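Seltance file host: storage and mount checklist, October round

Scope: the data volumes on host Drement and its standby, Ruven. Results are marked OK, FAIL or N/A, with a comment where one is needed. Run every command as root from the local console.

1. Backup finished before the check began
OK. The Rao job closed at 02:40 with no skipped files. Its log lists 3,494 directories, matching the catalogue.

2. Filesystem table matches what is mounted
FAIL, corrected. /etc/fstab still named the archive volume by device path. After the last kernel update the disks came up in a different order and the archive was mounted on /srv/scratch. The entry now uses the UUID. Check all other entries the same way — two on Ruven remain to be changed.

3. Volumes cleanly unmounted at last shutdown
OK on Drement. Ruven reported a dirty journal on /srv/data, replayed at boot without errors. Do not use the force option to get round a dirty flag. Run fsck on the unmounted volume first and keep the output.

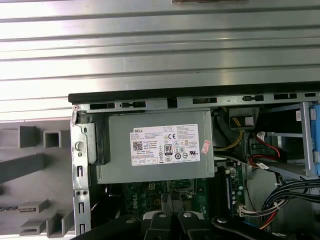
4. Mount options
OK with comment. The archive is mounted ro,noexec,nosuid. Scratch has noexec but lacks nodev; add it at the next restart. The remount test on the archive was refused for an ordinary user, as it should be.

5. Ownership and permissions
FAIL. A search for world-writable files under /srv/data returned 110 results, all below the old import folder. Group write is enough for the import job. Change the umask in its start script before correcting the files, or the next run will put them back.

6. Free space and inodes
OK. Space is well within limits on all 4 volumes. Inode use on scratch is high and comes from 2,884 session files that the clean-up task should have removed. The task was pointing at the old path.

7. Disk health
OK. Long self-test completed on each drive. No pending or reallocated sectors.

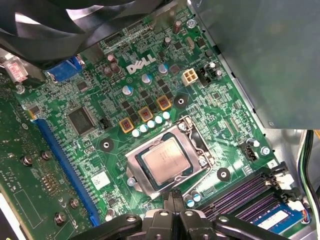 8. Host inventory record
FAIL, minor. The record is used to pick the right firmware notes before a storage driver is changed, and several fields were blank. Maker can be filled in from the board itself, where the DELL logo is printed in white, and the video output field should read VGA, for the blue connector at the rear edge. Leave the processor field until it has been read with lscpu.

9. Restore test
OK. One folder restored from Rao to scratch and compared by checksum. Times and ownership preserved. Extended attributes were not — add the option to the restore script.

Open items: 2 (Ruven), 4, 5, 8, 9. Repeat items 2 to 5 after the next kernel update.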